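Saswood library to stay open later from August

The Saswood public library will keep its doors open until 9 p.m. on two more evenings a week once the new hours take effect in August. The town council approved the change on 2022-01-26 after a short discussion and one amendment.

Under the current schedule the building closes at 6 p.m. on every day but one. Residents have asked for longer hours for years, mostly people who work in Mathew and get home after closing. A survey mailed out last fall drew 3683 replies, and evening access was the most common request, ahead of more parking and a larger children's section.

"I get off the bus at ten to six," said Kianoush Heydari, who lives on the north side of town and spoke during public comment. "By the time I walk over, they're putting the chairs up."

The added hours will be paid for out of the existing library budget. Part of the money comes from ending a contract with Flima, the company that has supplied the library's magazine subscriptions. Most of those titles are now read online, and 47 of them will no longer be bought in print. The local paper and the large-print magazines are staying.

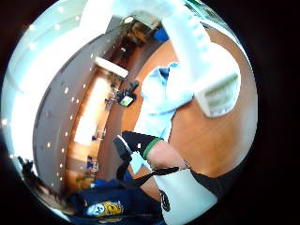
Tharushi Sivakumar
Staff Reporter

Council member Saeed Dehghan, who put the item on the agenda, first proposed three extra evenings. That was cut back after library director Kalliopi Obradović told the council that a third evening would mean hiring another full-time person at the front desk. With two, she said, the present staff can cover the shifts if start times are moved later in the day.

Not everyone on the council was in favor of doing it this year. Soudabeh Babaei voted no. She said the town should wait for the results of the heating study before adding hours in the winter months, when the building costs the most to run. The amendment that passed along with the new schedule calls for a report on heating and staff costs after the first six months.

The study rooms will follow the new hours and can be reserved at the front desk or by phone. The meeting room, which holds 128 people, will still close at 8 p.m. under its current rental rules. Groups that already have a standing reservation do not need to apply again.

Bus service is a separate question. The last Skito bus toward Mathew leaves the library stop at 8:40 p.m., so riders who stay until closing would miss it. Obradović said she has written to the bus company to ask for a later departure and has not had an answer yet.

The book drop on the parking lot side remains open at all hours. Overdue fines, which the council suspended last year, were not discussed. A printed schedule will be available at the front desk in the summer.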